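# When a Robot Helps With the Dishes

A lunchroom kitchen is a workplace. People cook there, wipe counters, stack plates and wash cups. At the Rergate lunchroom in Gakaldale, 980 people eat on a busy day, and all of them leave dishes behind. This page explains how a robot can share that work, and what changes for the workers when it does.

## Practice comes first

A robot is not ready to work on its first day. It must learn where a plate is, how wide a cup is, and how hard to squeeze. Much of this practice can be done inside a computer. Engineers build a kitchen out of computer pictures, and the robot tries its job there. If a cup is dropped in a computer kitchen, no real cup is broken.

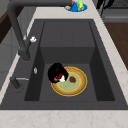
*A practice sink drawn by a computer, with a plate at the bottom.*

People can pick up a cup without thinking about it. A robot has to work out each small step. It must find the cup, choose a place to hold it, close its fingers and lift. A cup on its side needs a different plan from a cup that is standing up.

The part of a robot that holds things is called a **gripper**. It does the job of a hand, although it may not look like one. The gripper has to come down in the right spot - a little too far to one side, and it may bump the plate. 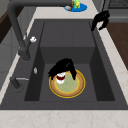
Dalal Chidiac wrote to us after reading the first version of this page. She asked that we tell children about the workers as well as the machine. In her view, a kitchen runs well when the people in it are asked what they need, and she said that the worst part of dish work is bending over a sink for hours.

## What changes for people

Before the robot came, the Rergate dish room had 18 workers. It still has 18, but their days are different. Two of them now look after the robot. They start it, stop it and clean it. They took a course from Tomard, the company that supplies the machine, and received a new job title.

Other workers spend less time at the sink and more time preparing food. Some like the change. Others miss talking with friends while they washed, and the managers have moved the break times so that those friends can still meet.

Not every workplace makes the same choices. When a machine takes over a task, there may be fewer jobs of that kind, and this can be a real worry for families.

## Words to know

**Automation** - using a machine to do a task that a person used to do.

**Simulation** - a computer copy of a place or an event, used for practice or testing.

**Task** - one piece of a job.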